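Facilities Service Desk - Privbridge House
Ticket category: Catering equipment and furniture
Subject: Serving trays do not sit flat; plates sliding on second-floor tables
Raised by: Hadiza Nwosu, Catering Supervisor
Assigned to: Ifeanyi Tijani, Facilities Support
Priority: Normal
Status: Closed

Initial report

Since the new trays were brought into use on the second floor, staff have reported that they rock when a plate is lifted from them or set down. The movement is small, but it is enough to spill soup and to send a side plate towards the rim. The older trays were not reported for this fault at any time. The trays concerned are the large Vondik pattern, delivered in March. The plates are the standard white dinner plates with the dark rim and have not been changed.

We ask that Facilities establish whether the fault lies with the trays or with the tables, as the tables were resurfaced shortly before the trays arrived. Until this is settled, soup is being carried to the tables by hand, which slows the lunch service considerably.

H. Nwosu

First response

Thank you for your report. Please confirm the following so that the ticket may be directed correctly:

Whether the rocking occurs on every table or only on certain tables.
Whether the trays have been through the dishwasher, and on which programme.
How the trays are stored between services.

Please also set aside three trays that show the fault and label them on the underside with tape. They should not be washed again until they have been inspected.

I. Tijani

Reply from Catering

The rocking has been noticed on all tables by the windows and on two near the servery. We had not thought to try the same tray in different places and will do so tomorrow. All trays go through the dishwasher on the intensive programme with the pans. They are stored upright in the rack beside the machine, usually put away while still warm.

Three trays have been set aside as requested. Chidubem Isah will hold them in the dry store and can be reached on extension 190 until the end of lunch.

H. Nwosu

Inspection, first visit

The three labelled trays were placed in turn on the steel counter in the dry store, which was checked beforehand with a straight edge and found level. Two rocked across opposite corners. The third lay flat. All three were then tried on a window table, where the third tray also moved slightly.

It was concluded that there may be two separate causes, and that trays and tables should be examined independently. The supplier's agent at Tevville was asked for the washing instructions, as none could be found in the delivery papers.
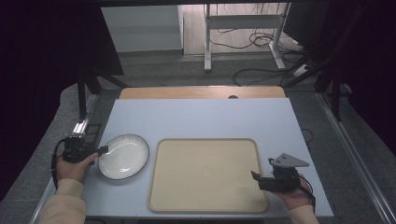
Tevville, 30 August 2020

To Mr Tijani, Facilities Support

Your enquiry regarding the large serving trays has been passed to me. The trays may be machine washed, but on the normal programme only. Repeated washing on an intensive programme, followed by upright storage while the tray is warm, can cause the base to take a slight twist. In most cases this may be corrected as follows.

Wash the tray on the normal programme and dry it with a cloth. Lay it face up on a level surface and place a folded tea towel over the flat inner part. Put an even weight on the towel - a stack of dinner plates is suitable - and leave it overnight. Check the tray the next morning by pressing each corner in turn. If it still rocks after a second night, please return it and it will be replaced.

A faint mark on the inner surface does not affect use and is not a ground for return.

Troels Þórarinsdóttir
Customer Support

Inspection, second visit

The procedure in the supplier's letter was carried out on the two twisted trays. One was flat the next morning. The other was improved but not fully corrected, and was left under plates for a further night without change. It has been returned.

The window tables were examined by Ibrahim Olatunji. The tops are sound. The adjustable feet had not been reset after resurfacing, and each table was standing on three of its four feet. All feet have now been adjusted and the lock nuts tightened. The two tables near the servery were found to have the same fault and received the same treatment.

Closing note

Catering has confirmed a full week of service with no further reports. Trays are now washed on the normal programme, separately from the pans, and are stacked flat on the Cowie shelving once cool. The notice above the dishwasher has been amended accordingly.

The replacement tray is still awaited and will be recorded under a separate ticket on arrival.

I. Tijani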